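Grultine Display Case – Owner's Guide
Section 4: Setting Up the Case and Filling the Compartments 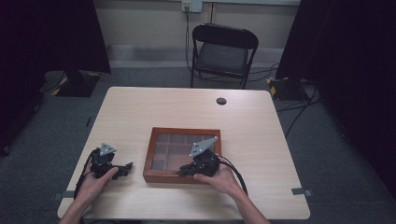
Folke Rustad wrote in after the last edition to say that the section on labeling should come before the section on filling, as he had filled every compartment in his case and then had to empty it again to put the labels in. The order has been changed. Labeling is now part 4.3 and filling is part 4.5. If you are working from an older printed copy, follow the order given in this one.

This section covers the shallow cases in the Grultine range with a hinged lid and a fixed divider grid. The deep Mostyn cabinets with pull-out trays are covered in Section 6. The steps are the same whether you keep minerals, shells, buttons, thimbles, fishing flies or small fossils, except where a note says otherwise.

4.1 Before you start

You will need:

The case, out of its carton
A soft dry brush, such as a clean paintbrush
Two lint-free cloths
Label sheet (packed under the foam)
A pencil
Small scissors or a craft knife
Padding material, if your pieces need it (see 4.4)
A notebook or a computer file for your list

Leave the case in the room where it will be kept for one full day before you put anything in it. Wood takes up and gives off moisture, and the lid may feel tight at first if the case has come from a cold delivery van. Do not force it. Keep the carton and foam for at least the length of the warranty.

Caution: Do not set up the case on a glass surface or on an unprotected polished table. The feet are not fitted until step 4.2.

4.2 Fitting the feet and checking the lid

1. Close the lid and fasten the catch.

2. Lay a folded cloth on your work surface and turn the case face down onto it.

3. Wipe the four corners of the base with a dry cloth.

4. Peel the feet from their backing and press one onto each corner, a finger's width in from both edges. Hold each one down for a slow count of ten.

5. Leave the case face down for an hour.

6. Turn the case right side up and open the catch.

7. Raise the lid slowly until it stops. It should stay up by itself. If it drops, tighten the small screw on each hinge by a quarter turn and try again.

8. Lower the lid and look along the front edge. The gap should be even from left to right.

Note: If the gap is wider at one end, check that the table is level before you touch the hinges. Most reports of a crooked lid come from cases standing on an uneven surface.

Caution: Do not lift the case by its lid, open or closed. Carry it with both hands under the base.

4.3 Planning and labeling

The compartments come in several sizes. It is worth setting your pieces out on a towel first and deciding what goes where, especially if the collection is still growing. Leave some cells free. A case filled to the last cell has to be rearranged from one end to the other every time something is added.

There are three common ways to arrange a collection:

By kind. All the quartz together, all the cowries together, and so on. Easy for visitors to follow.

By place. Everything from one beach, quarry or market in one block. This suits collections made on trips.

By number. Pieces go in the order they were acquired. It looks less tidy, but you will never have to move anything.

Once you have decided:

1. Draw the grid on a sheet of paper. It does not have to be to scale.

2. Letter the rows and number the cells in each row, starting at the top left. The top left cell is A1, the one to its right is A2.

3. Where one tall cell spans two rows, use the letter of the upper row only.

4. Write the name of each piece into your drawing in pencil.

5. Cut the labels you need from the sheet. Write on them before you peel them.

6. Stick each label to the floor of its cell, along the side nearest the catch. For very small cells, use the narrow labels and write the cell code only.

7. Put the drawing with your list. A second copy can be taped to the underside of the base.

Note: Use pencil or a pigment pen. Ordinary ballpoint ink fades behind glass in a few summers and can mark pale shells or textiles.

The label sheet can be reordered under part number 396. Jonatan Ekström sent in a good method for people whose handwriting is poor: print the labels on plain acid-free paper, cut them out, and fix them with a tiny dot of wheat paste. They lift off again with a damp cotton swab.

4.4 Padding

Not every piece needs padding. Heavy, stable pieces such as polished stones can sit directly on the cell floor. Use padding for anything that rolls, chips or has a fragile point.

Suitable materials:

Polyethylene foam sheet, cut to fit
Unbleached cotton cloth, washed once without softener
Acid-free tissue, folded flat

Not suitable:

Colored felt (the dye can transfer)
Wool, if you have ever had trouble with moths
Cotton balls under rough minerals, as the fibers catch on crystals
Foam rubber, which breaks down and turns sticky

1. Measure the cell and cut the padding slightly smaller on each side.

2. Lay it in without glue.

3. Place the piece on it and close the lid gently. If the lid touches the piece, use thinner padding or move the piece to the Mostyn cabinet.

4. For round pieces, cut a shallow hollow in the foam with the tip of the scissors.

Caution: Never press the lid down to hold a piece still. The pane can crack, and the crack may not show until the next time the case is opened.

4.5 Filling the compartments

1. Wash and dry your hands. For silver, brass or unvarnished iron, wear cotton or nitrile gloves.

2. Brush loose dust from each piece before it goes in. Do not use water on minerals unless you know what they are. Halite dissolves, and some sulfides start to rust.

3. Start with the row nearest the hinges and work toward yourself. That way your sleeve does not pass over cells you have already filled.

4. Put the heaviest pieces near the middle of the case if it will lie flat, or in the lowest row if it will hang.

5. Check each piece off on your drawing as you place it.

6. When all rows are done, close the lid and fasten the catch.

7. Tilt the case slightly toward you and back again. Listen for anything moving. Add padding where needed.

Note for shell collectors: Shells kept in closed wooden cases can develop a white, powdery bloom that smells faintly of vinegar. It comes from acid vapor given off by the wood, and oak is the worst for it. Open the lid for an hour every few weeks, and consider lining the cells with the Elora barrier film, which is sold in rolls.

Note for coin collectors: We do not recommend storing bare coins in this case. Put them in inert holders first.

4.6 Where to keep the case

Choose a place out of direct sun. Amethyst, rose quartz and most dyed materials will fade, and no lid glass stops this completely. A wall facing away from the window is best.

Keep the case away from radiators, stoves, bathrooms and outside doors. A steady room is better than a perfect one. Swings between damp and dry do more harm to wood joints than a room that is always a little dry.

If you want to hang the case:

1. Use the Verby wall bracket, not picture wire.

2. Find a stud or use an anchor suited to your wall.

3. Weigh the case when filled. The bracket is rated for 8 kilograms, and this includes the case itself.

4. Mark the bracket position with a level, drill, and fit the bracket with both screws.

5. Hook the case on and press the lower edge to the wall until the clip engages.

6. Check the screws after a week and then once a year.

Caution: Do not hang a filled case above a bed, a crib or a seat.

4.7 Looking after the case

Dust the outside with a dry cloth. To clean the pane, spray a little cleaner on the cloth, never on the case, and wipe toward the middle so that no liquid runs into the joint. If your lid is the acrylic type, use water with a drop of dish soap. Glass cleaner with ammonia will cloud acrylic for good.

The wooden parts were finished at the factory and need no oil for the first few years. After that, a thin coat of furniture wax on the outside only is enough. Keep wax and oil out of the cells.

Once a year, in August if you live somewhere with humid summers, take everything out and look for these signs:

Fine sawdust in the corners (wood-boring insects)
Small pale husks or webbing (carpet beetle or moth)
Green or white spots on metal pieces
A divider that has worked loose

A loose divider can be reset with a little white wood glue on the lower edge. Let it dry with the lid open for two days before refilling. For insects, move the pieces to sealed bags, keep the case away from your other cases, and see Section 9.

4.8 Spare parts

396 – Label sheet, wide and narrow
1129 – Hinge, with screws
2000 – Replacement catch

Feet are supplied free on request. Replacement panes are cut to order, so please measure the opening twice and state whether you want glass or acrylic. Panes cannot be returned once cut.

Section 4 revised 11/05/2026. Section 5, Lighting, follows.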